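Portes ouvertes

Vendredi, neuf heures. Le bus de Győri en retard, évidemment. Yvette Marchand courait sur le parking avec son badge entre les dents, le carnet, le sac, une chaussure mal lacée. 2 500 signes à rendre avant midi pour la gazette. Sur quoi ? Sur les robots de Helotach. Elle n'y connaissait rien.

À l'accueil, un café trop clair. Un plan photocopié. Salle Trurnia au fond du couloir, à gauche, puis encore à gauche.

– Vous êtes la presse ?

– Si on veut.

Casimiro Salcedo lui serra la main sans ralentir. Il marchait vite, parlait vite, il avait perdu sa voix la veille et s'en servait quand même. Devant la porte, déjà du monde. Des retraités de Hinska, deux lycéens, un monsieur qui voulait savoir si ça faisait la vaisselle.

– Pas encore, dit Salcedo. On lui montre les gestes d'abord. On les fait nous-mêmes, avec ses pinces à lui.

Elle nota : ses pinces à lui. Souligna deux fois.
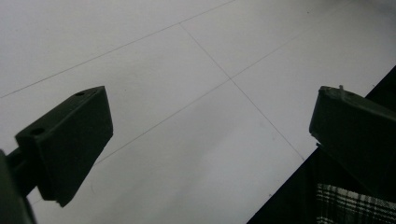

Les pinces ouvertes au-dessus de la surface blanche.

Ivars Kivi ne leva pas la tête quand le groupe entra. Ou à peine. Il était de l'équipe depuis avril, timide, chemise à carreaux, on l'avait mis à la démonstration parce que les autres étaient à la régie. Yvette se glissa au premier rang. Quelqu'un éternua. Salcedo expliquait : un geste, on recommence, un autre geste, on recommence. Jusqu'à 900 par semaine, quand tout va bien.

– Et quand tout va mal ?

– 108, la semaine dernière.

Rires. Kivi rougit jusqu'aux oreilles, c'était sa semaine à lui. Dalva Caldeira, de la régie, leva le pouce par dessus les têtes.
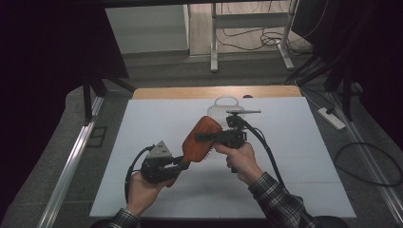 Yvette pensait à sa mère. Pas le moment, mais voilà. L'appartement rue des Forges, les 100 coups de brosse du dimanche soir, comptés tout haut, et elle qui trichait en sautant de trente à quarante. Sa mère n'était pas dupe. Elle reposait la brosse et reprenait à trente. Et Kivi, maintenant, tenait entre deux grosses pinces noires une brosse à cheveux brun-rouge, une brosse plate, large, le dos vers le haut, les picots qui dépassaient d'un côté. Une main de chaque côté, sous les pinces. La même, presque. Le même bois un peu orange dans la lumière. Elle avait arrêté d'écrire.

– Madame ? Une question ?

C'était Edivaldo Holanda, le directeur, arrivé par derrière sans bruit. Cravate de travers.

– Il va brosser des cheveux, votre robot ?

– Un jour, peut-être. Dans les maisons de retraite, on nous le demande.

– Et il saura compter jusqu'à cent ?

Holanda chercha la plaisanterie, ne la trouva pas. Dit que oui, techniquement, sans probleme.

– Sans tricher ?

Il regarda Salcedo. Salcedo regarda ses chaussures.

Le groupe passait déjà à côté, il y avait un film, des brioches, les lycéens d'abord. Yvette resta. Kivi aussi, forcément.

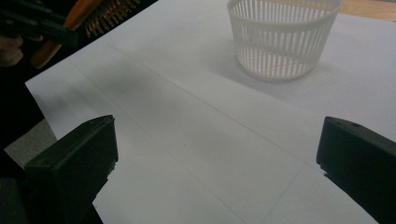

Petit panier blanc sur la table, et l'autre brosse, la métallique, en haut à gauche.

– Vous voulez essayer ? demanda Kivi. Il parlait à la table plutôt qu'à elle.

Elle posa le carnet. Les poignées étaient plus lourdes que prévu, elle serra trop fort, puis pas assez, la brosse glissa, il la rattrapa. Encore. Elle serra mieux. Leva. La brosse tenait en l'air et elle n'osait plus respirer.

– Un, dit-elle.

Dans le couloir on appelait pour le film. Onze heures moins dix, pas une ligne d'écrite. Kivi avança un peu le panier vers elle et attendit.

– Deux.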